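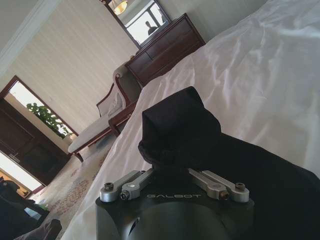
Photo: Raimonds Rozīte

Feb 20, 2023

I have been meaning to write about my shoulder for weeks, mostly so I'd stop telling the whole story to everyone I meet in the grocery store. So get yourself a cup of tea, and if you came for the soup recipe I promised, it's coming, I swear, just not today.

Back in January I slipped on our back steps with a bag of recycling in each hand. I didn't break anything (I had an X-ray, and the young man who read it was very cheerful about my bones), but my right shoulder swelled up and then froze. I couldn't hook a bra, I couldn't reach the cereal, and I slept in the recliner for 13 nights with the dog on my feet, which she thought was the best thing that had ever happened to this family.

My regular doctor gave me a list of places for physical therapy. I'd always pictured PT as something you did in a big hospital, with a parking garage and a long walk from the elevator, and that first list was all places like that. Then my neighbor mentioned the Testwood clinic, over by the old post office, the one I must have driven past 300 times without ever wondering what went on inside. I called on a Thursday, expecting to be put on a waiting list until spring, and the woman at the desk asked if I could come in the next morning. I said yes so fast I forgot to ask what to wear. (A tank top, for the record. I wore a turtleneck. Don't wear a turtleneck.)

My therapist is Siiri Pärn, and I'd like to keep her forever. She spent most of the first visit just asking questions. What side do I sleep on? Do I carry a purse, and how heavy is it? What do I miss doing? I told her I missed kneading bread, and she wrote that down, and she has brought it up at every single visit since. I can't tell you how much nicer it is to work toward a loaf of bread than toward some number of degrees on a chart, although she measures the degrees too.

The exercises are humbling. One of them is walking my fingers up the wall like a spider, and the first day my spider got as far as my chin and quit. Another is just leaning over a table and letting the arm hang and swing a little, and I thought, well, this can't possibly be doing anything, and then I was so sore that evening I had to have Raimonds drain the pasta. He's also been reading me the home program off the sheet while I do it, in his sports announcer voice, so if you call after supper and hear shouting, we're fine.

I do have a couple of complaints, to be fair about it. The waiting room is cold, and the parking lot has 5 spaces that anybody could reasonably fit a car into. And please, please call your insurance before you start! Mine covers 22 visits a year, and I'd assumed it was as many as I needed. Siiri helped me space them out so I won't use them all up by summer, but it would have been good to know going in. The billing office was patient with me, even on my third call.

As of this morning my spider is up past the light switch and onto the blue part of the wallpaper. I can put my own coat on. I still can't sleep on that side, and reaching behind me is slow going, and Siiri says that's usually the last thing to come back, so I'm trying not to test it every ten minutes. She did say I could try a small batch of dough this weekend, left hand doing most of the work, and stop if it pinches. I've already bought the rye flour.

If you've had a frozen shoulder yourself, tell me in the comments how long yours took, and whether you ever found a pillow that helped. I've bought two so far and the dog has both of them.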